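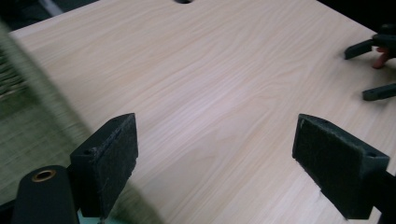
Hand-held grippers at a wood-grain tabletop. Felt-like pads line the inner faces of the nearer pair of fingers.

The Clarkby Practice is a set of working rules for recording demonstrations with hand-held grippers. It covers the condition of the tool, the state of the work surface, and the way each recording is opened and closed. First written for a small group of labs in Winumia, it is now used well beyond robotics research, and many teachers like it because a newcomer can read the whole thing over lunch.

Origins

The practice grew out of a shared headache. Vidar Forsberg and Pei-shan Chang had pooled recordings from three sites and found that 200 of them could not be used together. Each site had its own idea of how wide the fingers should be at the start. Chang drafted a single page of rules in January, and Chia-jung Hsiao expanded it into the version published on May 29, 2025. The text is wonderfully plain - almost every rule is one sentence.

Rules for the tool

Fingers, pads and joints are checked by hand before a session. Pads on both fingers must be of the same type and are replaced as a pair. Screws are tightened to the maker's setting, and a joint with side play takes the tool out of service until it is repaired. The operator opens and closes the fingers fully at the start of every recording, so that later users can work out the true range of travel.

When two tools share a table, each gets its own label and its own log. Swapping pads between them during a session is not allowed.

Rules for the surface

The work surface is wiped down and checked for glare from the operator's side. Shiny tables are permitted, but the lighting must stay the same for the whole session.
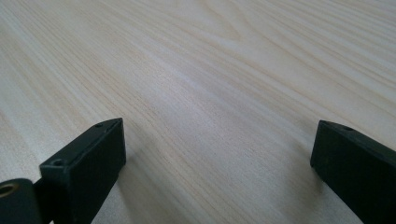
The practice also asks for a baseline recording of the surface before any task objects are brought in. It lasts 45 seconds and includes a slow pass with the fingers held open close to the table. This is the best-loved part of the document among people who train models, as it gives them a clean record of the grain, the reflections and the shadows of the tool itself.

Adoption

The Womik archive accepts only recordings that follow the practice and held 2,778 of them at its last listing. I-hsuan Ng adapted the rules for two-handed work under the name Shek, adding a start signal shared by both tools. Tien-fu Tsao has argued that the pad rule should set a wear limit in place of the current visual check, and a revision is under discussion.

See also

Calibration logs
Shek (two-handed recording)
Womik archive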